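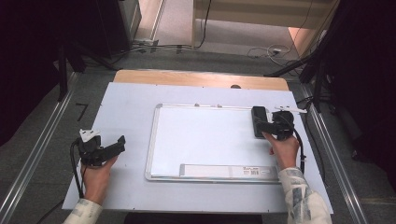 Session 5: Splitting a wiping demonstration into phases

Home | Syllabus | Notes | Labs | Contact
Print this page | E-mail this page

Instructor: Renu Shakya
Lab help: Ebbe Isaksson

Today we write the segmenter that runs before training. It takes one demonstration and cuts it into approach, contact, wipe and release. The input is the pose of each hand-held gripper and its jaw width, both resampled to 50 Hz. Keep left and right as separate streams. One hand may be in the air while the other is on the board, and a single shared phase label will be wrong for one of them.

Contact is found from height above the board plane. Fit the plane first, then mark contact when the finger stays within 2 mm of it for 5 samples in a row. Do not use jaw width for this. An open jaw can still be touching.
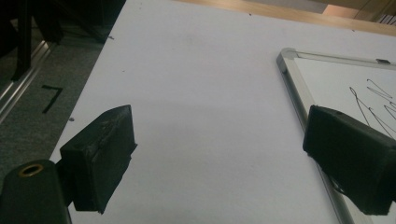 The plane fit is where most of last year's code failed. Use the wrist view to choose your points, and take them from one surface only. The framed whiteboard lies on top of a larger white panel, and points from both will give you a tilted plane. The silver frame is a good line to mask along. Leave the marker strokes out of the corner detector, as their sharp turns score higher than the rounded frame corner.

For the lab, run vurlow_segment on demonstration 42 and plot the labels for both hands. Hand in the plot and your plane residuals. Read the De Luca notes on change points before you start.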